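Bumico Storage Bin, Large, Dark Gray
Reviewed by Wai-kit Kwok

Bought in April to hold the artificial food we use for shop displays and styling classes. The old bin was a Korkdale, which split at one corner after a winter in the van.

The Bumico is rectangular, open at the top and dark gray, with a pale rear inner wall. Listed capacity is 32 liters. Walls are stiff enough to carry full with one hand under each end. The floor is flat, so light pieces do not roll to the middle and stack up.

The color works well for sorting. White and red pieces show up at once. Dark green ones take a second look, and under weak light I would choose a paler bin.

Grapes are the hard item in any mixed bin. The bunches catch on whatever lies beside them, and the berries pull off if tugged. Store them on top. Wedges go upright against a wall, printed edge outward.

Drawbacks: no lid, no label slot, and the rim collects dust. After nearly 400 loads in and out, the base has fine scratches and no cracks. Esperanza Calvo has the same model at Dendside and reports the same wear.

Rating: 4 out of 5.
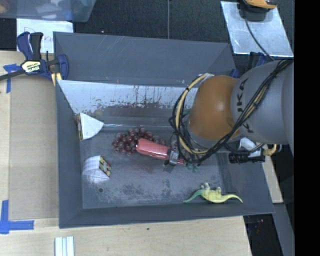 Can the bin be washed with the display food still in it?
Take the food out first. Water gets trapped between the grapes and dries slowly.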